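3.2 Handles, knobs and the older hand

Most of the homes in the Prerketholm sample were built with knobs, not levers. The reasons are local and mostly to do with price. When the Brulden estate went up the builder bought one pattern of knob for every inside door and the same pattern has been replaced like for like ever since. Lever handles only show up in the later blocks, and in flats where a tenant paid for the change themselves.

Why it matters: a lever can be worked with a forearm, an elbow, the side of a closed fist. A knob needs a grip and a turn at the same time. Tenants with sore or stiff hands told us about this before we asked. One woman kept a rubber glove on the hall radiator for the bathroom door. Another had stopped shutting doors altogether, winter included, and her heating bill is discussed in section 4. Three households had wound elastic bands round the knob. Two had used tape, which went sticky in the warm months and was taken off again.

We had expected complaints to be about front doors. They weren't. Front doors have a key and a latch and people seem to put up with them, or somebody else opens them. It was bathrooms first, then bedrooms, then the kitchen. Bathroom doors are worst for plain reasons. Wet or soapy hands, a smooth round surface, often some hurry.

Knobs differed more than the plans suggest. Size, how far it stands off the door, how stiff the spring is, whether the edge is plain or cut. We sorted them by edge and by backplate (round rose, square rose, long plate), after the scheme in Adebisi, with one change: we treat painted and unpainted as the same type. Paint made no difference to anything tenants said. Spring stiffness did, and we had no good way of recording it beyond "light", "middling" and "heavy" as judged by the visitor. This is a weakness and we come back to it below.
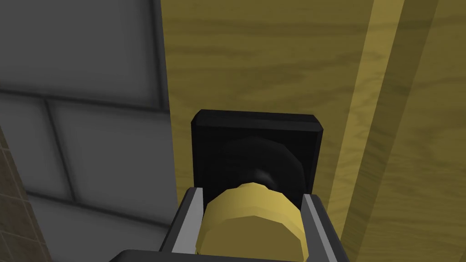

Figure 2. Round brass-coloured knob on a square black rose.

The square rose group is small. It turned up in refitted flats only, where the old round plates had left a mark in the paint and something larger was wanted to cover it. Tenants liked the look of it. Opinions on use were no better than for the older fittings, and one man said his was worse becuase the door had been rehung at the same time and now stuck at the top. So some of what gets blamed on a knob is really the door. Or the frame, or the carpet. Visitors were told to try each door half open as well as shut, to seperate the two, but the notes from October are patchy on this and we have left that month out of the door-fit comparison.

Height was also raised. The knobs at Brulden are set lower than in the Wirner flats across the road, and wheelchair users prefered them there. Taller tenants with bad backs did not. No single height suited everybody we spoke to and we don't propose one.

On cost. A landlord swapping knobs for levers usually has to change the latch as well, as the older spring is too weak to hold a lever level and it droops. Leobardo Arriaga, who kept the repair records for the estate, puts the job at almost 30 minutes a door when the new latch fits the old hole, and a good deal more when it doesn't. Records of the second kind are thin. Most were logged as "door, general" with no time given.

Tenants were not asked to rank fittings. In hindsight a simple ranking would have helped, and the follow-up visits will include one. What we can say from the interviews is that people rarely report a hard knob as a fault. It turns, so in their view it works. The repair form has a box for broken and a box for missing, and no box for the rest. Section 3.3 deals with taps, where the form has the same gap.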